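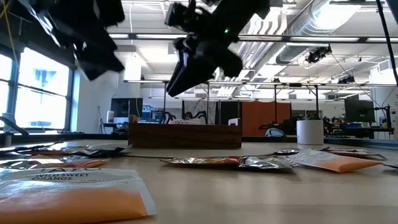 Shobha Menon wants to know whether anybody really drinks the orange one, or whether it only gets bought for the color of the packet. She wrote that her own tin at home is all plain black tea with one lonely sachet of peppermint that has moved house with her twice, and she asked me to please put in a good word for drinking things up before buying more. So, Shobha, consider it put in! And yes, the orange one gets drunk in this house, mostly by me, mostly in January, with a spoonful of honey and too much time at the window.

Welcome to the tea drawer page. I have been meaning to put this up ever since we turned out the whole tea shelf one morning and sorted it on the big table, and of course it took far longer than it should have (you find a packet, you sniff it, you put the kettle on, and there goes another half hour). I'm a slow sorter at the best of times. My method, if you can call it one, is to tip everything out and spread it flat so that I can read the fronts, and only then start deciding where anything lives.

Tazo's Wild Sweet Orange at the front, white on top and bright orange below. I like a packet I can recognize before I've found my glasses.

The darker packets and the shiny foil ones ended up in a heap on the left. I always leave the heap until last, and then I always wish I had started with it, but by then the kettle has boiled again and I'm in a forgiving mood.

A wooden box stands toward the back of the table, with a lovely warm brown finish. I have a weakness for a box. My aunt kept her tea in one that had come from a shop called Brunetti, with the sachets standing up on their edges like cards in a library drawer, and when guests came she would carry it round and let everybody choose. I was allowed to choose too, even when I was small and only wanted the hot milk.

A few readers have asked how I arrange things once the sorting is over, so I'll tell you, though I change it every year. Fruit and herb teas go together at one end, black teas at the other, and anything minty goes in a jar by itself with a good tight lid. I learned that the hard way, after a whole box of nice Marar black tea came out tasting of toothpaste. We drank it anyway, with a lot of sugar, and my brother still brings it up.

If you have a tea shelf of your own that needs an airing, do write and tell me what was hiding at the back. The oldest packet wins my admiration and nothing else. I'll put the kettle on and read them all.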